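We use cookies to improve your experience on this site. By continuing to browse you accept our use of cookies. Accept | Manage settings

4. Machine labor in the Skernska novels

4.1 Corpus and method

The Skernska sequence consists of 8 novels and one volume of linked stories, all set in the same mining and manufacturing settlement. For this section we read the full sequence in the Mirnovetti collected edition, which restores several chapters dropped from the first paperback printings. Page references are to that edition. Where the paperback text differs in a way that affects the argument, we say so.

We marked every passage in which a machine does work that a human character does, has done, or expects to do. A passage was counted once, however long it ran, and a new passage began when the setting or the task changed. Two readers marked the text separately and then compared their lists. The final list has 37 passages. The largest group comes from the third novel, Tefera, and the smallest from the story volume, where most of the machines have already been shut down.

Dialogue about machines was left out unless a machine was also present and working. This removes some well-known material, including the council debate that opens the fifth novel. That debate has been discussed many times as a statement of the author's politics, and we return to it in Section 5. Our interest in the present section is narrower. We ask how the novels describe the work itself, and which parts of a machine the narrator bothers to mention.

4.2 Hands and tools

Earlier criticism has treated the Skernska machines as stand-ins for people. On this reading the machine is a worker without a name, and the reader is invited to supply the face. The passages on our list give only partial support to this view. Faces and voices are rare. In 29 of the passages the narrator mentions the part of the machine that holds or touches something, and in most of these no other part is mentioned at all. The verbs are plain ones: close, lift, turn, set down. The narrator of Tefera calls these parts "the ends" and never calls them hands, although the human characters do so freely in conversation.
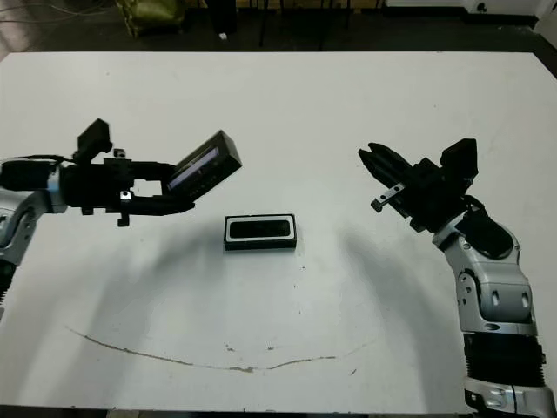
Figure 3. Robot arm with black parallel gripper at a white tabletop.

The difference between the narrator's word and the characters' word is kept up with some care. In the sorting-room chapter of Tefera the foreman says "hand" eleven times over four pages, while the narration around his speech keeps to "end" throughout. The paperback text has two exceptions, both corrected in the collected edition. We take this as a sign that the distinction was intended, though we have not seen the proofs and cannot say who made the correction.

Tables matter nearly as much. The narrator gives more space to the surfaces where work is done than to the machines that do it. Scratches, stains and spilled grit are described at length, and older characters read them the way other people read a ledger. When the heroine of the fourth novel comes back to the plant after the strike, she learns which lines have been running from the wear on the benches. The machines beside her get one sentence. A similar scene closes the sixth novel, where the bench has been replaced and she can learn nothing from it.

4.3 The Nakonness chapters

The chapters set at Nakonness, the abandoned northern works, are usually read as a break from the rest of the sequence. They are dated 2430 in the settlement calendar, long after the main events, and they have no human characters for many pages at a time. Several critics have called them the only truly posthuman part of the series.

Our list suggests more continuity than this. The Nakonness machines are described with the same short set of verbs, and the narrator still says "ends." What changes is the kind of task. In the earlier novels machines nearly always handle goods that someone is waiting for. At Nakonness they move the same crates between two rooms, and the narrator reports each move in full. The repetition is tiring to read, and reviewers complained of it when the book came out. It does, however, carry over the narrative habits of the earlier books into a setting where the usual reasons for the work are gone.

One passage stands apart. Near the end of the second Nakonness chapter a machine stops with its ends open over a bare bench, and the narrator says that it "waited, or was only still." This is the one place in the sequence where the narration considers an inner state for a machine and then takes it back within the same sentence. We do not think it will bear the weight that has sometimes been put on it – the chapter moves on at once and the question is not raised again – but it does show that the restraint found elsewhere is a choice.

4.4 Limits of the reading

The list depends on our definition of a passage, and a different definition would give different totals. We also worked from the English text alone. The two translations we checked use the ordinary word for hand in both narration and dialogue, so readers of those editions meet a rather different book.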